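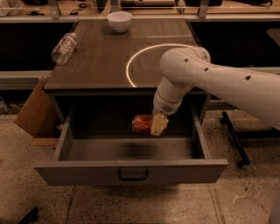

Portes ouvertes chez Wemholm : j'y allais pour une commode, j'y ai passé la journée

Visite du 9/3/25

Bon, il faut que je vous raconte. Depuis le déménagement je cherche un meuble bas pour l'entrée, quelque chose avec un vrai tiroir, large, où on peut jeter les clés, le courrier, les gants, sans que tout se coince au fond. Et voilà que Thaís Sales (on était voisines de palier à l'ancien appart) m'envoie un message : Wemholm ouvre son atelier de Clargate au public, on peut tout toucher, tout ouvrir, et il y a du café. Elle m'a eue au café.

J'ai pris le car jusqu'à Trasbridge et j'ai fini à pied. Onze minutes d'après le panneau, un peu plus avec mes chaussures. Le bâtiment ne paie pas de mine, une longue façade basse avec un portail qui grince, et un stand de crêpes installé dans la cour juste sous la gouttière. On entre par le magasin, on traverse l'atelier, et on ressort par la salle de présentation. Moi j'ai fait le parcours à l'envers parce que je me suis trompée de porte, et je vous le conseille ! On voit d'abord les meubles finis, et après seulement on comprend pourquoi ils sont comme ça.

La salle de présentation, donc. Sol en terrazzo beige moucheté, très joli, le genre de sol de vieille école que j'aurais tellement voulu garder dans ma cuisine. Lumière chaude au plafond. Et là, mon coup de cœur immédiat : un meuble en bois brun foncé, tout simple, avec son tiroir du haut grand ouvert. Le plateau est plat, lisse, un peu brillant mais pas verni comme un piano, et quand on se penche on voit les veines du bois qui filent à l'horizontale, très discrètes. Un petit bol blanc était posé vers le fond, une bouteille d'eau traînait couchée à gauche, et franchement ça m'a plu, on se serait cru chez quelqu'un. Je déteste les showrooms avec trois livres en anglais et une branche d'eucalyptus.

Le tiroir, parlons-en, j'étais venue pour ça. Il est gris à l'intérieur, large et peu profond, avec des parois fines. J'avoue que ma première réaction a été : ah, dommage. J'aurais imaginé du bois jusqu'au bout, la même teinte brune partout. Et puis je l'ai regardé plus longtemps et j'ai changé d'avis. Dans un tiroir sombre on ne voit rien ! Chez ma mère, le buffet est presque noir dedans et on y cherche les ciseaux à tâtons depuis que je suis née. Dans celui-ci, il y avait des choses de cuisine ou d'épicerie, une jaune pâle un peu anguleuse (un morceau de fromage ? une éponge ? les paris étaient ouverts avec Thaís) et une autre rouge orangé, brillante, à côté. On les repérait tout de suite sur ce fond gris. Voilà, argument massue.

Adi Mandagi, qui tenait la salle, m'a laissée poser toutes mes questions bêtes. Par exemple : pourquoi si peu profond ? Réponse : plus un tiroir est haut, plus on empile, et ce qui est dessous disparaît de la vie de famille. Chez eux, le tiroir du haut sert à ce qu'on attrape tous les jours, une seule couche, et le reste va plus bas. Je suis rentrée chez moi et j'ai vidé le tiroir à bazar de la cuisine pour vérifier. Sous la première couche j'ai retrouvé des piles mortes, un tire-bouchon que j'avais racheté entre-temps et la notice d'un grille-pain que je n'ai plus.

Il m'a aussi montré sa façon de tester un tiroir en magasin, et je vous la donne, elle marche partout. On l'ouvre complètement. On appuie un doigt sur un coin avant, doucement, puis sur l'autre. On le referme en poussant d'un seul côté, de la main gauche par exemple. S'il part en biais, laissez tomber. Ensuite on recommence avec du poids dedans, un sac à main bien rempli fait l'affaire (le mien était parfait, il y avait une clé à molette, longue histoire).

L'atelier, maintenant. Ça sentait la sciure et la cire, il faisait un froid de canard malgré le soleil dehors. Nadhirah Govindasamy nous a pris en petit groupe pour le tour commenté. Elle s'occupe des finitions et elle parle vite, avec les mains, en caressant les planches pendant qu'elle explique. J'ai appris que la couleur brune de la gamme Jugah se fait en plusieurs passages très fins, avec un égrenage entre chaque, et que c'est là que ça se rate. Trop de produit d'un coup et les veines se bouchent, on obtient un brun tout plat qui ressemble à du papier peint. Elle avait préparé deux planchettes, la bonne et la ratée, et nous a demandé de choisir les yeux fermés, au toucher. Je me suis trompée. Un monsieur avec un bonnet vert a eu juste et il en était tellement fier qu'il l'a redit à tout le monde à la crêperie.

Petite parenthèse entretien, parce que plusieurs personnes ont demandé. Chiffon à peine humide, jamais de spray au silicone. Pour les ronds de verre, elle conseille d'attendre une nuit avant de faire quoi que ce soit, beaucoup s'en vont tout seuls. Sinon un peu de cire incolore, dans le sens du fil, et de la patience. Pour le dedans du tiroir, de l'eau savonneuse, on essuie, fini. Quelqu'un a demandé si on pouvait y ranger de la nourriture et elle a fait une petite moue : oui si c'est emballé, mais le fromage, quand même, le frigo existe. (Thaís m'a donné un coup de coude.)

Le coin que j'ai préféré, c'est celui des réparations. On y reprend les vieux meubles de la maison, et il y en avait un peu partout, avec des étiquettes en carton attachées par une ficelle. Ashraf El Khatib y était en train de recoller une façade. Il nous a montré le registre, un gros cahier à couverture toilée où chaque tiroir qui passe reçoit un numéro. Le dernier inscrit ce matin-là était le 2 932. Il connaît les pannes par cœur : la plus fréquente, c'est le fond qui lâche à force d'avoir été rempli de papiers. Le papier pèse un âne mort. Il avait gardé une boîte avec ce qu'il a trouvé coincé derrière les tiroirs au fil des années, des boutons, des cartes postales, un dentier de poupée (je ne savais même pas que ça existait). Les gens restaient plus longtemps devant la boîte que devant les meubles.

Côté prix, parce que je sais que vous allez me demander. Le meuble brun de la salle est à 548 euros, livraison non comprise. Ce n'est pas donné. Le même en bois clair est au même prix, et il existe un modèle plus étroit, à un seul tiroir, que je n'ai pas trouvé très beau de profil. Il y avait aussi un coin avec des pièces de second choix, des rayures surtout, et un chevet à 177 euros qui m'a fait de l'œil. Parti pendant que je mangeais ma crêpe. Je ne m'en remets pas.

Deux ou trois bémols. Les explications du tour étaient passionnantes mais on était trop nombreux dans l'allée du milieu, et au fond on n'entendait rien dès qu'une machine se mettait en route. Le café était tiède. Et j'aurais aimé voir les meubles dans des pièces différentes, avec un autre sol, parce que ce terrazzo beige met tout en valeur et que chez moi c'est du parquet flottant gris souris posé par le propriétaire précédent. Du brun foncé là-dessus, je ne sais pas. Hakim Khoo, au bureau des commandes, m'a prêté un échantillon de bois grand comme une tablette de chocolat pour que je le pose par terre dans mon entrée à différentes heures. Il m'a dit de le rapporter quand je voulais avant la fin septembre.

Infos pratiques si vous voulez y aller : l'atelier se visite aussi sur rendez-vous, il suffit de passer par le bureau des commandes. Prenez un pull. Venez avec les mesures de votre mur (j'avais oublié les miennes, j'ai appelé mon frère qui a mesuré avec un rouleau de scotch et un double décimètre). Les enfants sont les bienvenus dans la salle, pour l'atelier il faut qu'ils tiennent la main d'un adulte. Et pour se garer, évitez la cour, les crêpes ont pris toute la place.

L'échantillon est dans l'entrée en ce moment, contre la plinthe. Le matin il est superbe, le soir il est presque noir. Si quelqu'un parmi vous a ce genre de meuble sombre sur un sol gris, je veux bien une photo en commentaire !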